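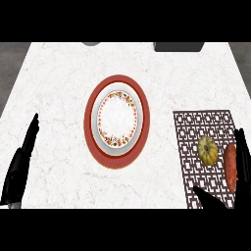

Section 2: Working out what to buy (before you buy it)

I know, you want to get to the unboxing. Section 3 is the unboxing. But I've set up the Dedico two-arm kitchen kit more than once now, and every time something went sideways it went sideways here, at the planning stage, with someone (me, twice) clicking "order" too early. So have a read of this one with a notepad and a cup of tea and then go spend your money.

This section covers the budget, the bench, the arms and grippers, and what you can sort out in the simulator first. All prices are in dollars before tax and freight, and they're what I paid, so check yours.

2.1 Start with the jobs

1. Write down the jobs you want the kit to do. Plain words are fine. "Put the squash on the plate" is a good job. "Help in the kitchen" is no good at all, you can't buy for that.

2. Beside each job, write every object the arms have to touch, and every object they have to stay clear of. People forget the second lot. In the marble counter scene, the squash and the sweet potato are the touching objects, and the dinner plate on its red charger is both, depending on the job. If you're only moving produce onto it, you still need to know how tall the rim is so the fingers come in over it.

3. Mark each object as round, long, flat or awkward. A small ribbed squash is round with lumps. A sweet potato is long. A plate sitting inside a charger is flat and, I'd say, awkward as well, with two rims so close together.

4. Cross out anything you wouldn't miss. I started with a list that ran down two pages and ended up with half of one, and the half-page kit was the one I could afford.

Note: Keep this list. You'll want it again in Section 5 when you're setting grip force, and it saves you walking back and forth to the pantry.

2.2 Try it in the simulator before anything else

The Isard simulator licence comes with the kit, but you can buy it on its own first for $200 and that comes off the kit price later if you go ahead. Please do this! It's the cheapest thing on the whole order and it's the one that changed my mind the most.

1. Install Isard and open one of the counter scenes. The marble one is a good starter. There's open space on the left side to park an arm, and the produce is off to the right on the placemat, so the two arms aren't fighting over the same patch straight away.

2. Load the Velis arm model you're thinking of buying. There are two, the short one and the long one. Load both, one after the other, even if you're sure.

3. Drive the right arm over to the squash and bring the fingers down on either side of it. Watch the neighbour. The sweet potato is right there beside it, and a wide gripper body can bump the one while you're lining up on the other.

4. Do the same with the left arm, but reach all the way across to the placemat. With the short arm I ran out of reach well before I was comfortable. With the long arm I got there, but the elbow was swinging through the spot where I'd planned to put a shelf.

5. Swap in objects from your own list. Isard has a fair library, and for anything missing you can use a plain block or cylinder in the right size. It doesn't have to be pretty.

6. Save a screenshot of each job with both grippers in view, and write the arm model and mount spacing in the file name. You'll thank yourself when you have a folder full of marble.

Note: Look at where the fingers are when the arms are sitting still, too. In the starter scene both grippers come up from the near corners, and that's how most people end up mounting theirs — it leaves the middle of the counter open. If your bench has a drawer or a tap in one of those corners, now's the time to find out.

Caution: The simulator is kind about surfaces. An open lattice placemat that behaves itself on screen can slide, bunch up or catch a fingertip on a real counter. If your job involves a mat, put a real one down and shove it with a wooden spoon before you count on it. Mine wandered all over the place, so I bought a roll of grippy shelf liner and that was that.

2.3 Choosing the bench

Dedico doesn't sell a bench. They'll point you at the Lamont one, and it's good, but you don't have to have it.

1. Measure your counter, if you're using the one you've got. You need the width, the depth and the thickness of the top. The clamps only open so far and stone tops can be thicker than they look from the front.

2. Check what the top is made of. Clamps go on timber quite happily. For stone, use the wide pads (sold separately, annoyingly) and never the bare clamp.

3. If you're buying the Lamont, budget 1,654 for the bench with the steel frame and the fitted mounting rail. The rail is the part worth paying for. You slide the arms along it until the spacing suits you and lock them off, and you can change your mind next week.

4. Look at the back of the counter as well. Whatever lives back there, a toaster or a bread bin or what have you, takes away space the arms need for swinging around. I moved everything off mine and only put back what I missed.

Caution: Do not clamp arms to a counter with an overhang that isn't supported underneath. The load goes up a fair bit when an arm stops suddenly, and stone doesn't bend.

2.4 Choosing arms and grippers

You need two Velis arms, and they should be the same model. I tried to get clever with one short and one long to save some cash. It does work, but every setting has to be done twice and I could never remember which was which.

1. Pick short or long from what you saw in 2.2. If you're on the fence, go long, provided your elbows clear the shelf.

2. Order the standard two-finger grippers to begin with. The long tapering fingers do well with small round things and long things, and that covers a lot of produce. You can add other fingers later and they swap over with a couple of screws.

3. Add one spare set of fingertips. They're $100 a set. I put off buying spares and then waited ages on the post with one arm out of action.

4. Decide whether you want the fingertip pads. They give a softer hold on things like tomatoes and pears. For squash and sweet potatoes I don't bother.

Note: Black fingers over a dark placemat are hard to see, both for you and for the camera. If your list has dark mats or dark trays on it, plan on a second lamp, or just buy a pale mat. I'd much sooner change the mat than fuss with lighting, but some people like their mats.

2.5 Putting the budget together

Here's how I lay mine out, with the things I've forgotten at one time or another included.

1. Simulator licence, $200, paid first. Remember to take it off the kit price at the end.

2. The kit itself, meaning two arms, two grippers, the controller and the cables. Get this quoted in writing by Dedico, as the price depends on the arm length.

3. Bench, $1,654 if it's the Lamont, or nothing if your own counter passes 2.3.

4. Wide clamp pads, if you're on stone.

5. Spare fingertips, $100.

6. A set of practice objects. Buy two of every plate. I mean it. Go for a cheap plate in the same shape as your good one, and leave anything with a nice painted border in the cupboard until you trust the arms.

7. Practice produce. Real squash and sweet potatoes are fine and they keep well, so there's no need for plastic ones. They do vary in size, though, so get a few.

8. Power. You'll want a separate outlet for the controller, and if that means calling an electrician, get the quote before you commit to a spot in the room.

9. A cushion. I keep $1,000 aside and I've never handed all of it back.

Note: Freight on the arms and freight on the bench are charged separately as they come from different places. They also turn up at different times. Order the bench first or you'll have two arms living in the hallway.

2.6 Spreading the cost

If the total makes you wince, you can buy in stages, and the kit copes with this pretty well.

Stage one is the simulator only. Stay here as long as you like.

Stage two is the controller and one arm. Go through your list and pull out the jobs one arm can do by itself. Picking up a squash and setting it down on a plate is a one-arm job. Holding a plate steady with one gripper while the other tucks something onto it takes two.

Stage three is the second arm and the rail. Ask Dedico to note your arm model on the first order so the second one matches.

Caution: If you buy in stages, leave space for the second arm from day one. Don't put the kettle there. You'll get used to the kettle there.

2.7 Before you place the order

Tick these off:

- Job list written, with touch and stay-clear objects beside each job
- Both arm lengths tried in Isard with your own objects
- Counter width, depth and thickness measured
- Back of the counter cleared, or measured around
- Outlet sorted
- Written quote from Dedico, with the simulator licence taken off
- Second plate bought

When it's all ticked, send the order through and keep your saved screenshots handy. Section 3 starts with the boxes on the floor and you'll use the mount spacing from those file names at step 4.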